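Gefrierbeutel mit Schieber, taugen die auf Dauer was?

Küchenforum > Vorräte und Einfrieren

Moosbeere79
Ich friere seit Mai fast alles portionsweise ein, Suppe, Beeren, Brotscheiben. Bisher in Dosen, aber der Schrank ist voll. Jetzt überlege ich, auf Beutel mit Schieber umzusteigen. Ich meine solche wie auf dem ersten Bild, mit Feld für Datum und Inhalt.
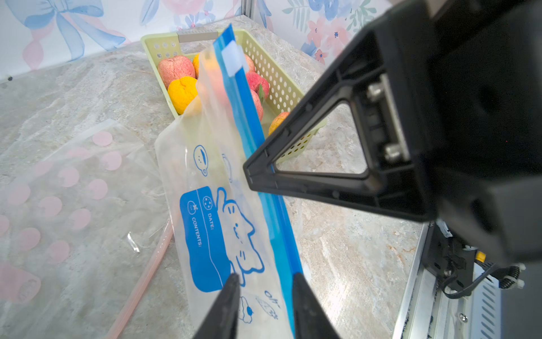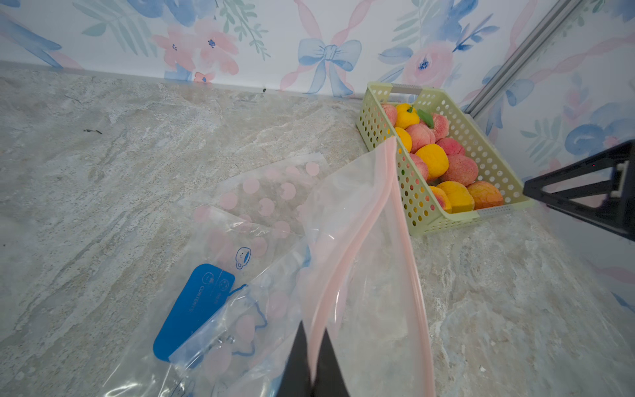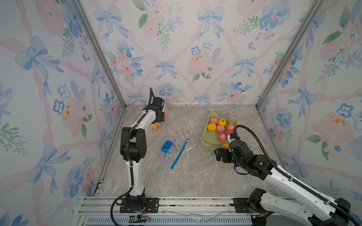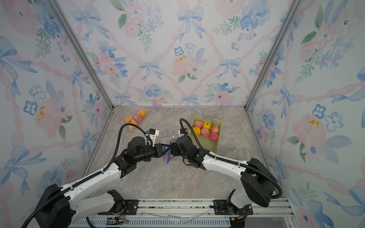

Bild 1: Beutel mit Schieber und Katzenaufdruck. Bilder 2 bis 4: Blumentapete und Fläche in Marmoroptik.

Wie oft kann man die wiederverwenden?

Kellerregal
Für Brot und Kräuter nehme ich sie fünf- bis sechsmal. Für Suppe gar nicht mehr. Der Schieber schließt am Ende nicht ganz, mir ist im Fach was ausgelaufen.

tante_skiker
Kann ich nicht bestätigen. Ich friere Brühe flach liegend ein, auf einem Blech, und stelle die Beutel danach hochkant wie Bücher. Man darf sie halt nicht randvoll machen.

Kellerregal
Waren nicht randvoll. Der normale Druckverschluss ohne Schieber hält bei mir besser.

Fondov
Beschriftet ihr direkt auf dem Feld? Bei mir geht der Stift nach dem Spülen nicht mehr weg, dann steht dreimal was anderes drauf. Ich klebe inzwischen Kreppband.

tante_skiker
Bleistift auf Krepp, vor dem Einfrieren kleben. Auf dem kalten Beutel hält es nicht.

Birley_351
Ich würde bei Dosen bleiben. Beutel, in denen rohes Fleisch war, wasche ich nicht aus, die kommen weg. Das summiert sich.

Moosbeere79
Fleisch gibt es hier kaum. Dann also Brot und Beeren in Beutel, Suppe weiter in Dosen. Welche Größe nehmt ihr für Beeren?

Kellerregal
Ein Liter. Erst auf dem Blech anfrieren, sonst hast du einen Klumpen.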